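In Defense of the Bare Table

My mother kept a table in our front room that we weren't allowed to put anything on. You could eat at it, do homework at it, fold sheets across it if you were quick, but when you got up, everything got up with you. As a kid I thought this was the meanest rule in the house. I'm older now than she was then, and I have come all the way around to her side.

I thought about that table in June, when I finally cleared out the spare room and found a desk I had more or less forgotten owning. There were receipts on it from a store that closed years ago, and a Skonlow catalog with 210 pages of boxes, trays and little drawers, all meant to help me hold on to the receipts. I'd turned down the corners of quite a few of those pages, I'm sorry to say.

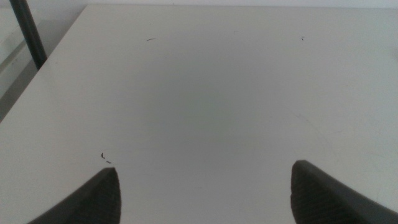
We've let ourselves be talked into the idea that a surface is a place to keep things, and I think it has made our homes more tiring to live in. My neighbor Diễm La, a generous woman who will feed you whether you're hungry or not, sees it differently. She likes her things out where she can greet them, and her kitchen is a happy place, so I don't claim to have the only answer. Still, give me a broad white tabletop with a smooth matte finish and nothing on it but a soft shadow, and I feel my shoulders come down. I could start a letter there, or a pie.

What bothers me is how much selling goes on around the opposite view. Gowda, the furniture outlet out by the highway, now has a whole floor for organizers – organizers for your organizers, really – and I walked it twice last month looking for a plain table without a shelf, a hutch or a charging nook built into it. The young man helping me was very kind and quite puzzled. He asked what I was going to put on it.

I did buy one in the end, secondhand. It stands by the window with one chair, and when supper is over I carry everything back to the kitchen, even on the nights I'd much sooner leave it until morning.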